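4.2 Surfaces and where things are put down

The second part of the study looked at the table. In the first round of home visits, most of what people told us about keeping a flat in order concerned cupboards and drawers. The table was hardly mentioned, although in nearly every home it was the place where objects spent the longest time between being used and being put away. We therefore went back to 20 of the households in the Belloston estate and asked them to keep a diary of the main table for 5 weeks, with a short interview at the start and another at the end.

A main table was defined as the one the household ate at most often. In homes with no separate dining room this was usually in the kitchen or against the wall of the living room. Folding tables were included if they were left standing for most of the day. Desks were left out, even where meals were eaten at them, as the papers on a desk are often meant to stay there and the diary had no good way of marking this.

Each diary entry gave the object, the person who had put it down if known, and whether it was waiting to be used, waiting to be put away or simply kept there. Across all households we received 183 usable entries. Entries that named only "stuff" or "bits" were returned to the household once, and dropped if they came back unchanged. The three groups were not always easy to tell apart. A bowl of fruit was entered as kept there by one member of a household and as waiting to be used by another, and both entries were allowed to stand.

The surface itself came up more often than we had planned for. Pale tabletops were described as looking bright and clean when clear, but also as showing every crumb and ring. Owners of darker tables complained of dust. Several people said that the light falling on the table decided which end of it they used, and that the other end filled up with post, chargers and school things. Figure 6 shows a pale surface of the kind meant, with a light wood look, faint streaks like grain and a small, strong highlight to one side.

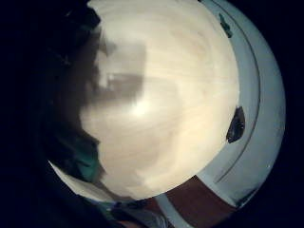

Tadeo Bravo objected to our treating brightness as a matter of looks. In his view a shiny spot on a table is a nuisance first of all: he could not read a letter there in the afternoon, so the letters were moved along, and once they had been moved they were no longer where anyone looked for them. He had turned his table a quarter of the way round for this and said the post was now opened on the day it came.

Figure 6. Pale tabletop with a wood-like grain and a bright highlight.

Other households dealt with the same trouble in different ways. Pui-shan Tu kept a cloth over the half of the table nearest the window and took it off for meals. Su-chen Tsai used a tray for anything that did not belong on the table and emptied it before going to bed. The tray worked well in the first weeks of the diary and less well towards the end, when it was also being used for keys and medicine. She later bought a second tray, and at the closing interview in November both were in use.

Cloths raised a question we had not settled beforehand, namely whether an object lying under one should be entered. We decided that it should. In two homes the cloth had been laid over papers before visitors arrived, and the papers were found again only when the cloth was washed.

Wiping was reported in nearly all the diaries and was closely tied to clearing. People tended to wipe the part of the table they could reach without lifting anything, so that objects at the back were left in place for longer than those at the front. Cheuk-hei Tam wiped the whole surface every evening and moved each object to do it, but put most of them back where they had been. Wiping a table and emptying it should therefore be recorded separately, and in the revised diary form they have a column each.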